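Hopkin H2 Hand-Held Gripper

Two-finger gripper for recording manipulation demonstrations by hand
Supplied by Budlow Instruments, Hosbridge

Overview

The Hopkin H2 is a hand-held gripper for groups who train robot arms from human demonstrations. The operator holds the tool, does the task at normal working speed, and the wide-angle camera on the body records the fingers and whatever is in front of them. No arm is needed during recording. The same finger set bolts to the Hopkin wrist adapter, so a policy trained on hand-held data sees the same fingers when it runs on the arm.

Use with clothing

Padded clothing is difficult for most grippers. The filling squashes, the outer fabric slides over it, and a grasp that looks secure may only be holding the shell. The Clendmont garment study, led by Mio Matsuda with Kohei Nagano, used the H2 to record jacket handling in ordinary bedrooms, with the furniture and bedding left as they were. The jacket was worked on in three kinds of state: spread flat, partly folded over, and with a fold of fabric held between the fingers. 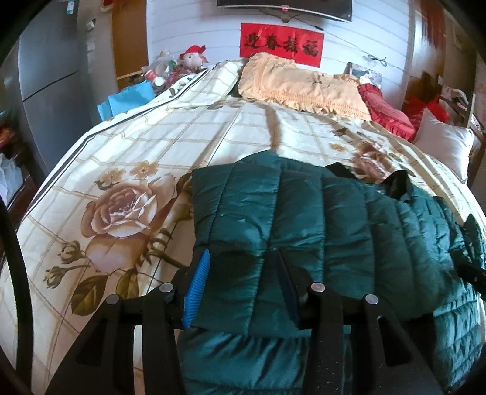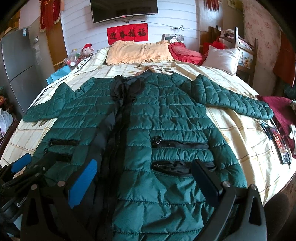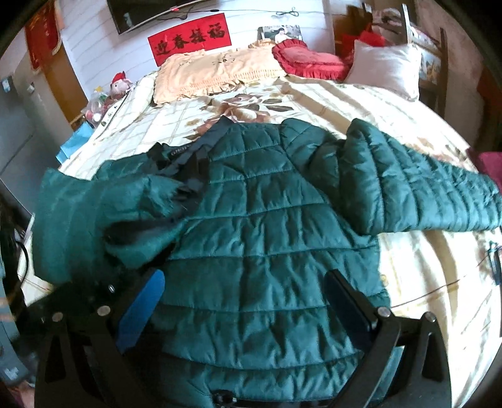 Quilted jacket on a bed, seen from the gripper's own camera.

The study compared 2 ways of choosing training data. In the first, all demonstrations were used as recorded. In the second, each recording was split at the moments when the fingers closed or opened, and segments without a clear grasp were removed. The full set held 3000 segments. Policies trained on the split data let go of the sleeve less often during the first fold. There was no clear gain on the final fold, where the jacket is already thick and the fingers tend to push it along the bed. The authors put this down to finger travel - the opening is narrow for a garment folded twice - and a wider finger set is being tested.

Matsuda's group also found that patterned bedding did no harm to grasp placement, but shiny fabric under strong window light did. We suggest recording at several times of day if your garments have a glossy shell.

What is supplied

Gripper body with camera mount
One pair of fingers, with pads fitted
Spare pads, 6
Hex keys and finger bolts
Calibration card

The wrist adapter and recording software licence are ordered separately. Lead time is roughly 7 weeks.

Care

Check the finger bolts before each session. Wipe pads with a damp cloth and replace them when the surface is worn smooth. Do not use solvent.

Orders and loan units: Denise Hartley, Budlow Instruments
Page last updated Aug 7, 2020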